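湿的、软的、滑的：机器做家务和车间杂活，还差在哪一段 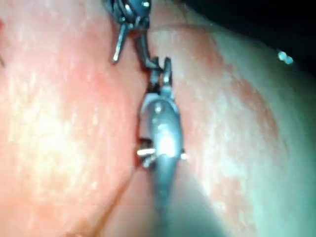
两件器械的钳口在两团粉红色组织之间几乎相接，金属杆上有一道强反光。

讨论机器能不能做家务，一般从叠衣服、洗碗、收拾台面讲起；讨论车间，一般从上下料、分拣、装箱讲起。两类任务的难点清单高度重合：物体会变形，表面会反光，接触力小而且变化快，末端执行器在最关键的几厘米里挡住自己的视线。这几项在手术器械的工作环境里同时出现，程度还更重。组织湿而有光泽，软，没有固定轮廓，器械的金属杆本身又是视野里最亮的东西之一。

所以近两年做家用操作的团队开始读外科方向的论文，做外科器械自动化的人也开始看叠毛巾的数据。双方用的模型结构接近，失败的方式也接近。本文从四个项目入手，看这几类活目前各自做到了什么程度，以及哪些结论可以互相借用。

毛巾：1118次运行

Homau做的是面向公寓和小型旅馆的布草整理设备，一台双臂机器，装在带轮的底座上，工作高度可调。项目的操作组由Clodagh Ó Flaithearta负责，她早年做过腔镜器械的腕部传动，转到家用方向之后保留了原来的习惯：每次运行都留记录，失败必须归类，归不了类的单独存放，每个月重新看一遍。

今年四月，操作组在固定的一套条件下完成了1118次毛巾折叠。条件写得很细：毛巾从筐里随机取出，不预先摊平；台面为哑光灰色；照明为顶灯加一侧自然光；折叠目标为长边对折后再三折，边缘错位不超过2厘米；中途不允许人碰毛巾，也不允许人碰台面。按这个标准，合格的有815次，合格率72.9%。合格运行的用时中位数为49秒。

这个数字怎么看，取决于跟谁比。熟练的布草工人折一条同样的毛巾只要几秒钟，错位更小，而且可以同时跟旁边的人说话。从节拍上说，机器没有可比性。Homau的商业设想是夜间运行：设备从晚上十点开始工作，到早班上班时处理完一批，单件用时长一些可以接受。真正的约束在剩下的27.1%。夜里没有人值守，一条折坏的毛巾如果只是折坏，早上重折即可；如果它卡在指尖和台面之间，或者把旁边已经折好的一摞带倒，后面几个小时就都浪费了。

操作组把失败分成13类。占比最大的一类是“找角失败”：机器提起毛巾，转动，寻找一个可以捏住的角，找到的却是褶皱。褶皱在图像里的形状与角十分接近，两条边缘相交，明暗对比明显。区别要捏住以后才能感觉到，角是单层或带缝边的，褶皱是双层的，厚度不同，拉动时的阻力也不同。目前指尖上的力传感器能够分辨这两种情况，但分辨发生在动作已经做出之后，回退一次要多花六到八秒，连续回退三次，程序就会放弃。

第二大类是释放失败。指尖张开了，毛巾没有掉下去。毛圈挂在指腹的防滑纹上，或者静电把边缘吸住。人手遇到这种情况会搓一下手指，这个动作没有人教，也几乎不占时间。机器要做同样的动作，得先知道东西还粘着，而张开以后的指尖正好在相机的盲区里。

“我们在释放上花的工时比在抓取上多，”Clodagh Ó Flaithearta说，“外科器械也是这样。夹得住的方案有很多，松开的时候不带走东西，方案就少了。”

视野的问题

家用机器人的相机布置大致有两派。一派把相机放在高处，固定在头部或者立柱上，看全局；一派把相机放在手腕附近，跟着末端走。前者的标定稳定，但手一伸过去就挡住目标。后者离得近，分辨率高，代价是视野窄、运动模糊，景深也浅，画面里近处和远处总有一部分是虚的。

现在多数系统两种都装，由策略网络自己决定看哪一路。Homau的日志显示，在最后3厘米的接近过程中，网络对腕部相机的依赖明显上升，这与直觉相符。问题在于，这3厘米里腕部相机的画面质量也最差：金属指尖占去很大一块面积，灯光打在指尖上形成高光，自动曝光随之压低，背景变暗，目标的纹理跟着丢掉。

题图可以作为对照。中央的金属杆上有一道发白的高光，左侧组织表面散布着细小的反光点，右上角则落在很深的阴影里。对于依赖纹理匹配的深度估计，这几种区域都不好处理。高光的位置随视角移动，不附着在物体上，算法如果把它当成特征点，算出来的深度就是错的。阴影区没有特征可用。剩下能用的是组织的轮廓线、中间的褶缝和器械自身的边缘。

厨房里的情况大体相同。不锈钢水槽、带水的盘子、玻璃杯、保鲜膜，每一样都在产生会移动的高光。实验室里常见的做法是铺哑光垫、换漫射灯、给玻璃杯贴标记，合格率立刻就上去了。这些措施在论文里写得清楚，在宣传视频里往往不写。读者在看任何一段洗碗演示时，可以先看台面的材质，再看灯的位置。

偏振滤光片能够压掉一部分高光，成本不高，Homau在两台样机上装过，随后又拆掉一台。滤光片减少了进光量，曝光时间需要加长，运动模糊随之增加。在照明充足的布草间可以接受，在只有一盏吸顶灯的卧室里得不偿失。

车间：边角料和软管

Visser是一家系统集成商，客户以中小型机加工厂为主。它接的活里，上下料早已成熟，报价单是标准格式。近两年客户问得多的是另外一些事：把缠成一团的切屑从托盘里清走，把冷却软管插回接头，把沾着油的抹布从工装上拿开，把零件从防锈袋里取出来。这些活在工厂里没有正式的工种名称，由操作工在等机床的间隙顺手做掉。机床自动化以后，操作工减少，这些活仍然在那里。

Visser对这类任务的内部分级很朴素，只问三个问题：物体的形状能否用一个模型表示；接触之后形状变不变；做错了以后现场能否恢复。三个都是肯定的，用传统编程。有一个是否定的，加视觉和力控。两个以上是否定的，报价时写“试验性质”，按工时收费，不承诺节拍。

从防锈袋里取零件属于最后一级。袋子有油，透明，贴在零件上，用吸盘会把袋子一起吸起来，用夹爪会把袋子夹破，碎片带进主轴锥孔就是一次停机。Visser试过的方案里，效果最好的一种避开了操作问题：要求供应商改包装，用带隔板的托盘代替袋子。客户接受了，项目的机器人部分随后缩减为一台普通的六轴臂。

插软管则有实际进展。软管一端固定，另一端的位置每次都不同，但长度和刚度已知，可能的姿态落在有限的范围内。机器先碰软管的根部，沿着管身滑到末端，用触觉代替一部分视觉，到达接头附近以后再切换为力控插入。这套流程的思路在外科里早有类似做法，沿着已知结构滑动，用接触来定位。区别在于软管可以承受几十牛的侧向力，操作错了，管子弯一下，没有别的后果。

容错空间是评价这些任务时最容易漏掉的一项。同样的定位误差，同样的力控带宽，放在软管上是可用的系统，放在熟桃子上是一堆果泥。合格率如果不附带“不合格时发生了什么”，参考价值有限。

冷库里的分割线

Famanar做禽肉和鱼片的二次分割设备。这个方向与家用厨房的关系，比一般读者想的要近：家里做饭最费手工的环节，处理的也是生的、湿的、形状各异的软组织。

工业分割有几个家庭没有的便利。温度低，肉的刚度高而且稳定；来料经过分级，尺寸的离散度小；传送带的颜色可以选，蓝色背景与肉色的分离度最好；清洗使用高压水，设备可以做成全封闭。在这些条件下，Famanar的机器能够按照预定路径切除边缘脂肪和残留的筋膜，人工只做复检。

即便如此，“提起来再切”这一步仍然难做。直刀从上往下切，肉由传送带支撑，变形小。如果要把一层薄膜拉起来，从下面走刀，就需要两件工具配合：一件夹持并且维持张力，另一件进刀。张力小了，膜起皱，刀走不直；张力大了，膜撕开，得重新找边。合适的张力随部位变化，在走刀的过程中也在变化，每走一厘米，剩余附着面积减小，同样的拉力就显得偏大。

外科里把这件事叫作牵拉与反牵拉，住院医师要花很长时间学。老师的口头指导常常是“再紧一点”“松一点”，没有数字。机器学习这项技能，需要的恰好是数字，而大多数腕式器械的末端没有力传感器。消毒、尺寸、成本，三个原因都很具体。于是研究者转向从图像里反推受力：看组织表面的变形，看颜色变化，看褶皱的方向。这类方法在模型材料上误差较小，换到真实组织上误差变大，原因包括个体差异、液体覆盖和反光。

Famanar目前的做法是绕开估计，直接测量驱动端的电流，减去摩擦模型算出的部分，剩下的当作末端受力。钢丝传动的摩擦随温度和磨损变化，摩擦模型每周一要重新标定一次，标定时整条线停机。客户对停机有意见，Famanar在新一代设备里把传动换成了连杆，摩擦小了，腕部的活动范围也小了。

器械能做到，和机器能做到

Faltard是一个小型研究平台，主要工作是给双器械协同任务写评测。它的出发点是一个常被混淆的问题：硬件能完成的动作，与系统能自主完成的动作，中间隔着一个操作者。

遥控操作下的腕式器械已经很灵巧。细小的钳口可以在很窄的空间里相互靠近、交接、避让，人在控制台后面看着画面，自己补偿延迟，自己判断深度，自己决定什么时候停。这证明机械结构的精度和自由度足够。把操作者换成程序以后，同一套硬件的表现会下降一大截。

家用方向也存在同样的落差。让人远程操作一台双臂机器，装洗碗机、铺床、给猫砂盆换袋子都可以完成，速度慢，成功率不低。把同样的录像喂给模型，训练，再放回同一间厨房，多数步骤做得像样，错误集中在几个转换点上：从移动转为接触，从接触转为施力，从施力转为释放。Faltard的评测因此不报告整体成功率，只报告转换点的成功率，并且要求提交者说明失败以后系统有没有察觉。

“有没有察觉”单列一栏，对提交者不太友好。许多系统在没有抓到东西的情况下仍然继续执行后续动作，空着手走完全程，然后报告完成。按照Faltard的规则，这种情况的扣分比抓取失败更重。抓空以后停下来报错的系统，在工厂和家里都可以用；抓空以后继续往下做的，得有人看着。

这也解释了为什么几家公司都在它们的产品里保留了远程接管。机器遇到置信度低的步骤，暂停，把画面传给远端的操作员，由人完成这一步，再交还控制权。对于布草间和仓库，这个模式的经济账可以算：一名操作员照看多台设备，接管次数降到一定水平就能盈利。对于家庭，账上多出一项隐私，卧室和浴室的画面由谁来看，存多久，各家的条款差别很大，签约前应当逐条读。

几类杂活的现状

按照上述四个项目的经验，再结合公开发表的结果，可以给出一个粗略的排序。

地面清洁，平面作业，接触力要求低，早已是成熟产品，剩下的问题是线缆、袜子和门槛。

硬质物体的收纳，包括玩具、罐头、书，双臂或者单臂都能完成大部分，瓶颈在狭窄空间内的路径规划。书架上抽出一本再插回去，仍然慢。

装洗碗机，塑料餐具和厚瓷盘可以，薄玻璃杯的破损率没有哪家愿意公布。

折叠织物，毛巾和枕套接近可用，衬衫和带松紧的床笠尚在实验室。床笠的四个角需要撑开，对两只手的配合要求高，失败后的形态又很难识别。

食材处理，切硬质蔬菜可以，去皮取决于品种，处理生肉和生鱼基本没有家用系统在做。除了操作本身的难度，还有清洁问题：指尖上的每一条缝都要能洗，装了触觉传感器的指尖大多不能进洗碗机。

车间杂活，形状已知的软体零件可以做，油污和薄膜类不建议做，优先改包装或者改工装。

照料类任务，例如给人穿袜子、擦身、涂药膏，对象是活动的人体，容错空间与前面几类不在一个量级。已有的演示都在有人监护的条件下进行，动作速度压得很低。

指尖

四个项目在路线上差别很大，但在被问到下一笔钱花在哪里时，答案比较集中：指尖。具体来说是同时满足耐水、可清洗、可更换、能测力这几项要求的指尖。单独满足一项的产品很多，同时满足的很少，价格也高。Homau每副指尖的更换周期由防滑纹的磨损决定，Famanar由清洗剂对密封圈的腐蚀决定，Visser的指尖多数是被切屑划坏的。Faltard不生产硬件，它在评测规则里加了一条，提交者必须写明测试期间更换指尖的次数。

算法方面的进展比指尖快，这一点几家都承认。去年的模型遇到褶皱会反复尝试同一个位置，今年的版本会换一个方向提起来再看。Clodagh Ó Flaithearta的团队正在训练一个单独的小网络，只判断一件事：指尖张开以后，上面还有没有东西。输入是张开前后各半秒的电机电流和一路腕部图像。在毛巾上的结果已经够用，换成湿毛巾以后误报增多，湿毛圈贴在硅胶上的分离过程比干的长，半秒的窗口不够。他们打算先把窗口加长到一秒，重新跑一轮，再决定要不要为此给指腹换一种纹路。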